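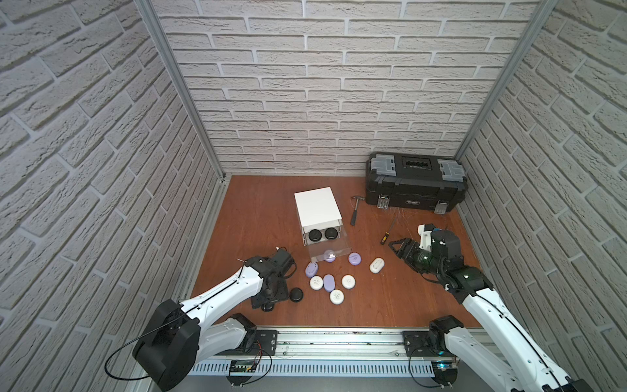
Two arms, one rail and a scatter of pucks at the Namden workshop.

Home Features Money Workshop Subscribe
214 shares | 37 comments

The cheap part is the robot

I went into this thinking I'd spend my whole budget on arms. I had a figure in my head, I had a spreadsheet with a cheerful green column, and I had a coffee date with Žofie Kováčik, who has planned more small robot cells than anyone else I know. She looked at my spreadsheet for maybe ten seconds and asked where the floor was.

The floor! I'd budgeted for two arms and two grippers and nothing for them to stand over. So that's where we started again, at her bench in Namden, with the arms parked out of my way and a packet of biscuits between us.

Her own cell is small enough that you could walk past it. Both arms ride on one aluminum rail along the front, with the cable duct tucked underneath, and the other three sides are closed in with white brick-look panels. I liked the panels more than I expected to (I'm a sucker for fake brick). The floor is a wood-grain board, reddish brown, and I'd have picked the same colour.

The rail was the first surprise for my wallet. I'd priced two separate stands, because that's what the Plondunik catalogue shows on its front page, and Žofie talked me into a single rail with a carriage plate for each arm. It cost me $1,556 with the plates, the duct and delivery, and I swallowed hard. But I've since moved my left arm over twice without drilling a thing, so I've stopped sulking.

Then there's the stuff you hand the robots to work on. Her practice job is sorting light and dark pucks around a little clear drawer unit, and I'd assumed that sort of thing came free from the back of a cupboard. It can, if your cupboard is better than mine. Mine cost $42 and an afternoon.

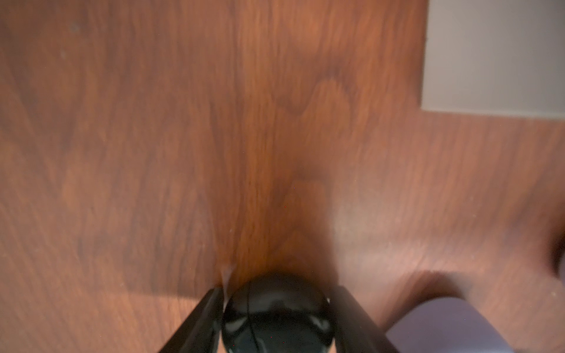 Grippers are where I'd tell you to slow down. I had two quotes on my desk by April, one from Gustano and one from Zelenák, and the gap between them was big enough to buy a decent used bicycle. The Gustano pair was cheaper, but spare fingers took 18 weeks to arrive. Zelenák had them on the shelf. I bend things – I know this about myself – so I paid the extra and ordered a spare set the same day.

Trevor Hawthorne, who keeps the books for my shop and has never once been excited about a machine, made me add a line I'd never have thought of. He calls it "the drawer". It's for cables, zip ties, brackets, fuses, a hammer you don't mind losing. He wanted it at a tenth of the total and I argued him down to less, and then I spent the full tenth anyway. He was very decent about it. He only brought it up at lunch.

My other big miss was time. I'd allowed 4 days for setup and it took about three weeks of evenings, most of it spent chasing a wiring fault and learning where an arm can't reach. If you're paying someone by the hour, put that in before you choose a paint colour.

Would I do it again? In a heartbeat, and I'd buy the rail first. Žofie thinks I should've started with one arm and added the second next year, and she may be right, though I notice she has two. We're going back over my numbers next month, when I price the lighting. I've been told to bring the biscuits.

37 comments | Share | Save for later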